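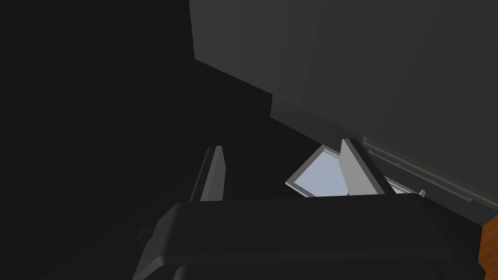
Third night on the cabinet fault and I still can't say it's fixed. Writing this down before I sleep so I don't have to piece it together from the logs again.

The policy failed in the simulator again, same task as before. Ayten changed the approach angle yesterday and we both thought that would do it. I ran 85 episodes after lunch and 14 of them ended with a protective stop. The arm goes in, gets close to the dark gray surfaces, and keeps pushing when the force reading should have told it to quit. In the worst ones it pushed for 38 control steps after contact. On the real arm at Urbridge that would bend a finger or take a door off, and somebody could be standing next to it.

Jabari thinks the fault is in the contact filter. It smooths the force signal over a window, and if the gripper leans into something slowly the number creeps up without ever jumping, so the check misses it. I thought it was the wrist view. Everything on the left side is nearly black and the housing takes up most of the bottom half, so there isn't much for the model to go on except the fingers and that pale blue panel.

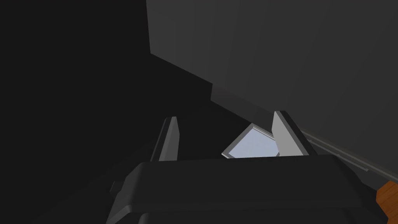 I tried turning the lights up in the simulator to test my idea. Same failures, more or less in the same spots, so that's one for Jabari. Then I shortened the filter window and the long pushes went away, but now it trips on nothing. It stopped twice in open space with both fingers apart and no contact in the log at all. Ayten says she'd take false stops over missed ones and I agree with her, but Willia won't accept an arm that freezes every few minutes.

I also found that the stop limit in the Jandis config is not the one in our safety sheet. Someone copied it from the Guimarães setup, which had a different gripper. It could have been me. I was the last one to touch that file before September. I told Ayten right away and she wrote it up, and she was decent about it. The real arm stays locked out until all three of us have signed the new limit.

Set up 1000 episodes to run overnight with the short window and the correct limit, fixed seeds so Jabari can replay any of them. He wants the raw force traces saved too, so I had to clear out old runs to make room - I kept the bad ones from this week.

Home at 9:40. Ate cereal standing up. Need to ask Ayten in the morning who else has a copy of that config.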